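Search this site Go

We use cookies to remember your settings. Accept Manage

A year with the gripper club

By Tarun Gautam
July

The robotics club at Awasthi meets at 4:30, after the building has mostly cleared out. Bimla Dixit, who teaches physics and started the club, had already unlocked the cabinets when I arrived, and two students were arguing about a charger.

The project this year is called Tusutari. The students are trying to teach a small robot arm to sort little objects into trays by recording people doing the same job with hand-held grippers. Each session produces a set of recordings. By the end of the spring term they had 507 of them, and they kept 331.

"The rest were bad in one way or another," Dixit said. "A student forgets to start the recording, or the tracking drops out, or someone's hair is in the way. I made them go through every one. They complained, but I think they learned more from that than from the coding."

There are 12 members. Most had never built anything before joining. Kamlesh Tyagi, a junior, came because a friend needed a ride home and the club was on the way.

"I sat in the back for maybe three weeks," he said. "Then Ms. Dixit handed me a screwdriver."

Tyagi now looks after the fingers. The club prints its own, and they are on version 7. The first ones were too thin and bent when they closed on anything hard. The fourth version was strong but so wide at the tip that it could not get between two dividers in a tray.

"Version five was the same as four except I rounded the corners," Tyagi said. "Six was a mistake, I printed it at the wrong scale. We don't talk about six."

I asked him what makes a task hard for the gripper. He said it was mostly things that change shape.

"A block is a block. You grab it, it stays like that. With a string of beads you can pick it up by one end and the other end does whatever it wants. Or it lies across two sections and then you have to decide if that counts."
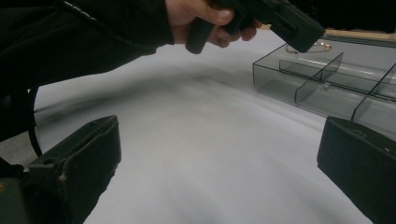 He said the group spent one whole afternoon on that question and ended up writing a rule, which is taped inside the cabinet door. If any part of the object is over a divider, the recording is thrown out.

Chun-hung Kao, a senior, handles the data. He wrote the script that sorts the files and a second one that plays them back at half speed so the others can check them. He talks quickly and does not like being asked what the robot can do yet.

"It can do blocks," he said. "It does blocks pretty well. Beads, it gets them up and then it kind of waits. We think it doesn't know when to let go. The people in our recordings don't agree on when to let go either, so that's on us."

Part of the trouble, Kao said, is that everyone works at a different speed. Mohit Dwivedi is the fastest in the club and his recordings were the least useful at first.

"They told me to slow down," Dwivedi said. "I thought I was being slow. Then I watched myself on the playback and I'm just throwing stuff." He now counts to two in his head before he opens the fingers.

The club plans to enter the Hundard student showcase in the fall. Entries need a working demonstration and a written report, and the report is behind. Dixit has asked each student for two pages.

"I have four so far," she said. "One of them is very good. One is mostly about the snacks."

Kao graduates before then - he has promised to leave notes on both scripts. Tyagi will take over the data as well as the fingers, and he wants to try a softer material for version eight once the printer is fixed.

Dixit locks up at six. When I left, Dwivedi was still at the table asking for one more try.

Get our newsletter
Enter your email address Sign up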